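Last updated: November

Letters from the Kitchen Table: Playing Cards Again

I've been meaning to write about cards for months, and then the evenings drew in and I ran out of excuses. So, cards! Proper ones, in a box with a torn flap, with a seven of clubs that somebody chewed in 1990-something and that everyone pretends not to recognise when it's in your hand.

I grew up with Rummy and a very quarrelsome version of Whist, and then for twenty-odd years I hardly played anything. What brought me back was a wet weekend in Wetville with my cousin Bríd Corrigan, when the telly packed in and the only thing in the dresser drawer was two packs held together with a hair bobble. We sat down after tea on the Sunday meaning to play one hand. It was ten past one when I next looked at the clock, I owed her 200 matchsticks, and I'd laughed more than I had all summer.

The game she taught me is called Mirkska, and I can't find it in any of the books. Bríd had it from her neighbour Alina Vasiliu, who had it from an uncle, who may well have made half of it up (Alina thinks so, anyway). You deal 8 cards each and turn one over for trumps. Then you bid on how many tricks you'll take, but you bid by putting cards face down in front of you, so you're giving up a card for every trick you promise. Promise four and you've only four left to win them with. It's wicked. You can be sitting there with the ace, king and jack of trumps and still talk yourself into a mess.
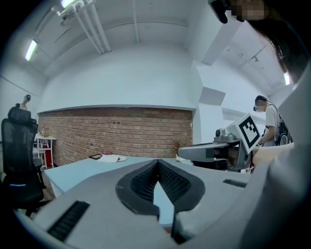 Scoring is where the rows start. Ten points for each trick you promised and made, nothing for any extra, and you lose the lot for that hand if you fall short. First to 100 wins. Bríd's house rule is that if you promise nothing and take nothing you get fifteen, and Alina says that's a coward's rule and won't have it at her table. I've played it both ways and I'm with Alina, though I'll deny it if Bríd asks me. With the coward's rule in, you get people lying low hand after hand and creeping up to ninety, and there's no fun in that for anyone except the creeper.

A few things I've picked up, for those of you who want to try it. Three or four players is best. Two works, but you end up guessing too much, as most of the pack never gets dealt. Don't throw away your low trumps when you bid, tempting as it is, they'll win you more than you'd think late on. And do cut the cards properly before dealing. I played with a man in Mirneck last month who shuffled as if he was folding napkins, and I got nearly the same hand three times running.

On the cards themselves, I've gone back and forth. I treated myself to a pack of Dolan, the linen-finish ones, and they're lovely to handle, but they slide all over a bare table and I've had to dig out Mam's old green baize. The cheap ones from the newsagent grip better and nobody minds if tea goes on them. If you've small hands, or sore ones like mine in the cold weather, look for the narrower bridge size. It makes more difference than I expected, particularly when you're trying to fan out a full hand and hold a biscuit.

Several of you wrote in after the jigsaw piece to ask whether there's anywhere to play if your own family won't. The back room of the library in Wetville has tables out from seven in the evening, and you don't need a partner or your own pack. They do mostly Twenty-Five and a bit of Cribbage, but I brought Mirkska along and two tables had a go. One lady promised seven tricks on her very first hand, with one card left to play. I think she'd misheard me about the bidding! She took it very well, and she's asked me to write the rules out for her, so I'll put them on a single sheet and send it round with the next letter.

In the meantime, if you've a family game with rules you've never seen written down, do send it in. I'd especially like anything for five players, as my sister's lot are coming and there's always one left over making the sandwiches.

Contact: reply to any letter | © Letters from the Kitchen Table | Back to top

Recent letters
The jigsaw with no edges
What to do with too many quinces
Getting the good scissors back
Old hot water bottles and when to bin them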